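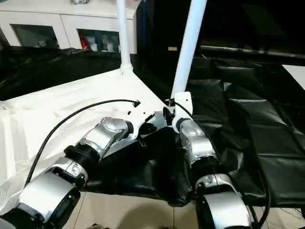
Workbench

A workbench is a sturdy table at which manual work is done. Workbenches range from simple flat surfaces to complex pieces of equipment with built-in vises, drawers and power outlets. They are used in woodworking, metalworking, electronics, jewelry making, gardening and many other trades and hobbies.

Height

The right height for a bench depends on the task and on the person using it. Hand planing and sawing call for a low bench, so that the worker can put body weight behind the tool. Fine work such as carving, soldering or watch repair is easier on a higher surface that brings the piece closer to the eyes. A common rule for woodworkers places the top level with the wrist when the arm hangs at the side. Adjustable benches use cranks, pinned legs or electric lifts and are common where several people share a bench.

Woodworking benches

The typical woodworking bench has a thick top of beech, maple or another hard, heavy wood. Weight matters, as a light bench will slide across the floor under a hand plane. Work is held with vises, bench dogs and holdfasts. A bench dog is a peg that fits into a hole in the top and acts as a stop. A holdfast is a bent iron bar that wedges in its hole when struck with a mallet and is freed by a tap from behind.

Regional forms differ mainly in their vises. The Bronton bench has a leg vise at the left end and a single row of dog holes along the front edge. The Taipe bench, found in mountain villages, is low enough to sit on, and the worker holds boards in place with the feet or knees. Fredy Nina, who recorded the Taipe type in a survey of rural workshops, found that many were made from a single split log and had no vise of any kind.

Metalworking benches

Benches for metalwork usually have a steel frame and a top of steel plate or thick wood covered with sheet metal. The vise is bolted near a leg, where the top is stiffest. Heavy-duty models are rated by the load they can carry. The Zustetti line, sold to repair shops and schools, was offered in versions rated for 300 and 500 kilograms.

Electronics benches

Electronics work needs a clean, well-lit surface that does not build up static charge. The top is often covered with a mat connected to ground, and the worker may wear a wrist strap connected to the same point. Shelves above the bench hold meters and power supplies.

Care

Wooden tops are usually finished with oil, which is easy to renew and does not chip. A worn top can be planed flat again, and a thick one may be resurfaced many times. Sumaiya Sikder, in her history of the Trosgate joinery school, notes that student benches there were flattened every February and that 4 of the original 15 tops were still in use when the school closed.

See also

Vise
Sawhorse
Tool chest
Shaving horse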